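From: Iman Farouk
To: build-club list
Date: 2020-09-21
Subject: Re: Fixture, version 5

Adesuwa Akinola wrote:
> Did the new plate print OK? And is the gripper still
> bumping the rim around the CPU pocket? I have 2 hours
> free before lab if you want help.

Yes please, come! The plate printed fine (197 grams, Mirsad weighed it, of course) and it's on the table next to the tower now.
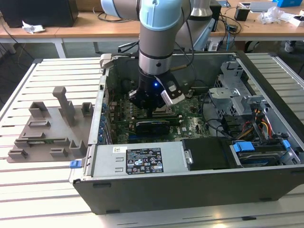 Arm over the open case, new plate at left.

I raised the rim on the lower pocket like you asked. I still want more room for the fingers, so bring your calipers if you can find them. Mine have wandered off again.
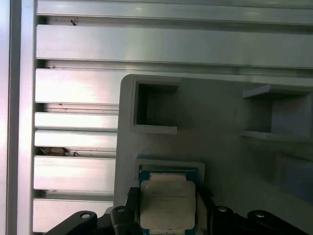 CPU pocket, one finger on each side of the chip.

Could you also look at the approach angle? I've been nudging it by hand in the Skendau script and I'm sure there's a nicer way to do it, you're much better at that part than me.

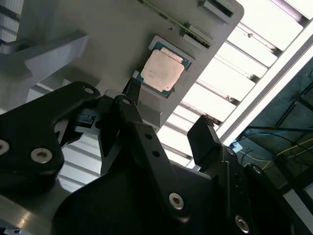 Yakubu wants the whole routine written up before we pick teams for the March contest, so I started a page on the wiki. It's mostly headings so far. Please add to it!

Oh, and we're low on gray filament, around 700 grams left.

Iman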